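How Do You Shop for a Robot?

Posted in Money & Machines for Kids

My job at Jenmont is planning what equipment we buy, and it's a lot like saving up for a bike (a really, really expensive bike!). The first thing I ask is what job the robot has to do. Ours is folding T-shirts, so I started my list with arms and grippers, the parts that pinch and hold. 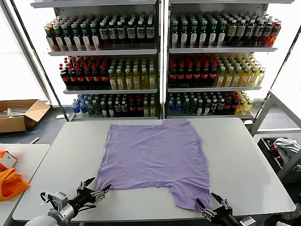
Then I add the stuff kids usually forget, like cables, spare fingers and a good big table. I always save part of the budget for repairs, too. Say you have 200 coins. If you spend all 200 on the robot and a finger snaps, you're stuck! I'd keep 100 back.

Next comes the big question: is it worth it? People fold shirts pretty fast, so I think about how many shirts there are and how long the robot will last.
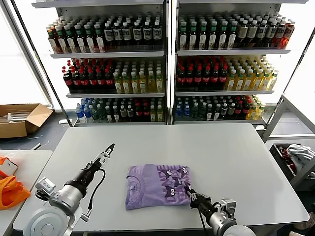
Shuk-fan Lau wrote in to ask why we didn't just buy one arm and save money. Great question! Try folding a shirt with one hand behind your back, and then try it with 2. I decided the second arm was worth paying for.

Fingers cost money too, and cloth is thin and floppy, so I read up on grippers before I ordered any.

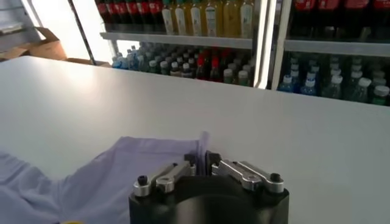 Gripper fingers and the edge of a purple cloth.

Now make your own list!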